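Why Do We Yawn?

You are going to yawn before you reach the bottom of this page. Please don't take it personally. We won't.

A yawn is a big, slow breath in, a stretch of the jaw, and a shorter breath out. You can try to keep your mouth shut through it, but your nostrils will give you away. 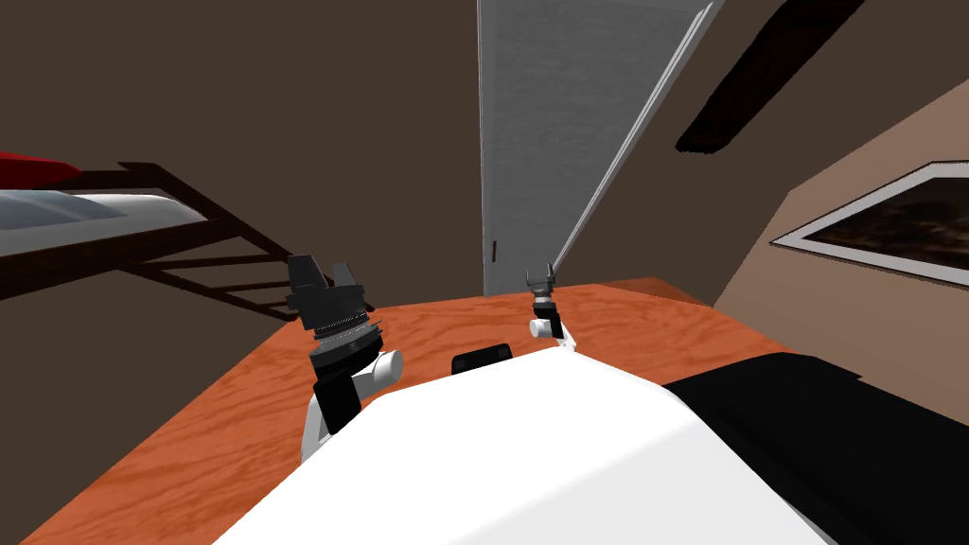
For a long time, people said we yawn to get more oxygen. It sounded so sensible that it was years before anyone tested it. When scientists gave people extra oxygen to breathe, they yawned just as much as before. So much for that.

Another idea is that yawning helps cool the brain, a bit like opening a window in a stuffy classroom. It's a good idea, but scientists are still arguing over it.
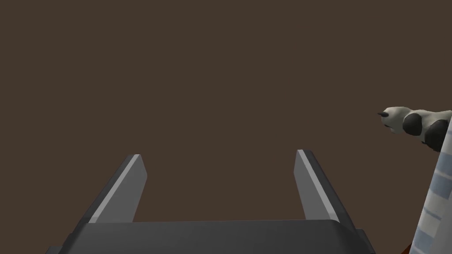 Fileo Children's Science Club, Saklow Branch: The Why Pages

Babies yawn before they are even born. Dogs yawn, and so do cats, lions and fish (well, fish do something that looks a lot like it). Most yawns last between 4 and 7 seconds, which is longer than some people spend brushing their teeth.

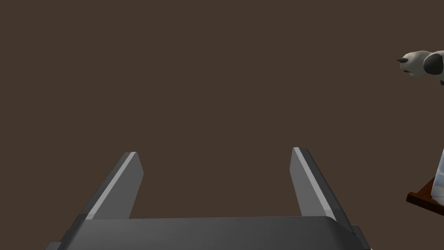
Then there is the catching kind. See a yawn, hear a yawn or just read the word, and your own jaw starts to get ideas. Very young children hardly ever catch yawns. It usually starts after the age of four or so, about when they learn to sit through a long story.

Want to test it? Yawn at dinner and see who goes next. Don't try it while your grandfather is telling you about his knee.
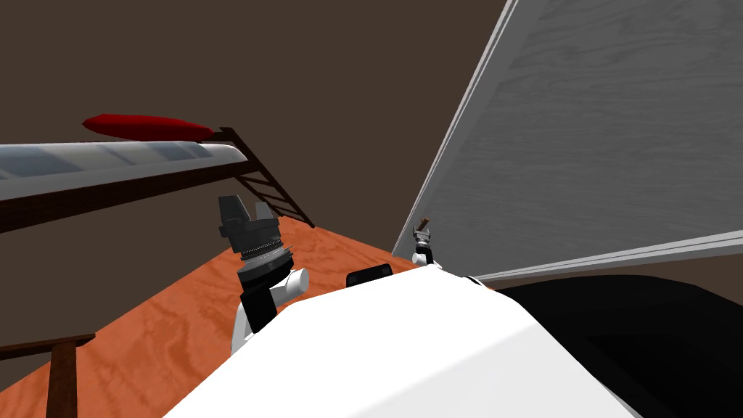

Edwards wrote to us to say: I read this to my class of 26 after lunch and had to stop twice. My question is, can you catch a yawn from a dog?

Good question. There is better evidence for dogs catching them from us. Yawn at one and find out, but give it time to finish its nap.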